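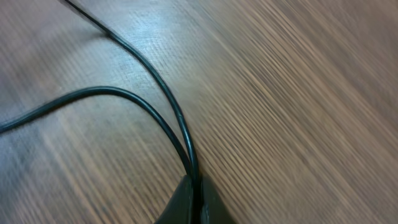
How to clean a supplier price list before you import it

Many small shops receive price lists from their suppliers as CSV files. The data is usually good, but it is rarely ready for import. In this tutorial we prepare one such file with Skadon, the table editor we use for most of our work. The file has 2,000 rows and 13 columns, and it comes from a supplier we will call by its short code, Ciobanu.

Before you start

Make a copy of the original file and do not touch the original again. Add the date of receipt to the name of the copy. If two people work on the same list, agree who is editing it. I once lost a whole afternoon of corrections in this way.

Step 1. Check the encoding

Open the copy in Skadon and choose File, then Import, then Preview. If you see strange signs in place of letters such as ă or ș, change the encoding to UTF-8 and look again. When it still looks wrong, try Windows-1250. Do not repair the letters by hand.

Step 2. Remove the columns you do not need

From the 13 columns we keep only seven: product code, name, unit, net price, currency, stock and last change. Hide the others first and delete them at the end – sometimes you discover that a note in a hidden column explains a strange price.

Step 3. Fix the numbers

Some suppliers write 1.250,00 and others write 1,250.00. Select the price column, open Format, and set the decimal sign used in the source. Then sort from the highest to the lowest. Wrong values will mostly gather at the top or at the bottom.

Step 4. Find the duplicates

Use the product code for this and not the name. Trim the spaces first, or Skadon will treat "A104" and "A104 " as two products. If the same code has two prices, keep the row with the newer date of change. If the dates are also equal, ask the supplier.

Step 5. Export and test

Export the table as CSV with a semicolon as separator. Import only a few rows into your shop and compare them with the source. When they agree, import the rest.

Tamara Dumitrescu asked if these steps can be saved and repeated. Yes, open History, select the steps and click Save as recipe. Check the recipe again whenever the supplier changes the order of the columns.

Text: Iulian Căpraru
Last updated: 15th November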